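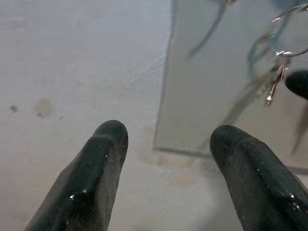
Inside the old school building, Skastden, November 2022

Skastden is a village in the upper valley of the river Clornico. It lies 28 kilometres to the north of Ploltance, which is the nearest town with a railway station and a hospital. At the last census the village had 1077 inhabitants. The people of the village speak of two parts, the Upper Village, near the church, and the Mill Side, which stands along the river.

Name

The origin of the name is not certain. In the oldest tax books it is written Skastedene and later Skasden. The local historian Edith Cabrera has proposed that the first part comes from an old word for a toll or payment, as carts had to pay at the bridge before they could continue to the salt road. An older explanation, which connects the name with a family of millers, is still repeated in the village but has no support in the documents.

Geography

The valley is narrow at this point and the sun does not reach the Mill Side for several weeks of the winter. The soil is heavy and holds much water, so most of the land is used for hay and for cattle. On the southern slopes there are orchards of plum and pear. A stream, the Quispe, comes down from the east and enters the Clornico just below the bridge. It floods in some years, usually in April when the snow melts, and the lower gardens may stand under water for a few days.

History

The first houses were built at the crossing of the river. The bridge was at first of wood and was replaced by a stone one of three arches after a flood had taken it away. The middle arch was repaired later with a different, darker stone, and the difference is easy to see from the bank.

For a long time the mills were the main source of work. Grain was brought from the villages higher up the valley and the flour was sold at Ploltance. When the new road was opened on the other side of the valley, the carts did not pass through Skastden any more and two of the mills closed. The third worked as a sawmill until the owner died. Its wheel was sold, but the channel can be followed on foot behind the houses.

The school

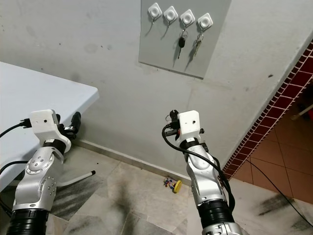

The village school was built on a piece of land given by the parish, between the church and the road to the upper pastures. Before that, lessons were held in the house of the priest. In its best years the school had so many children that the lessons were given in two turns, one in the morning and one in the afternoon. In the last year it had 29 pupils, and after the summer they went by bus to Ploltance. The bell of the school was moved to the fire station.

Jhonatan Villanueva, who was a teacher at Skastden and later wrote a short book about the valley, describes how every family had to bring firewood for the stove, and that a child who came without it was given a seat far from the heat. The same book has a list of the teachers, but it is not complete for the earliest period.

Economy

Most of the working people travel to Ploltance. There are still a few dairy farms, which bring their milk to a shared cooling house on the Mill Side. A hard cheese made with this milk is sold under the name of the village. The plums are dried or made into a thick jam without sugar, which is cooked outdoors in the autumn.

Church and customs

The parish church has a low square tower and a bell of the same age as the stone bridge. Its walnut pulpit came from a chapel that was taken down. The yearly fair is held on the meadow by the river. It was once a cattle market, and over 50 traders came to it from both sides of the mountains. Now it is mostly a fair for food and garden plants.

Transport

A bus connects the village with Ploltance on working days. There is no bus on Sundays. The old salt road is marked as a walking path and begins at the eastern end of the bridge.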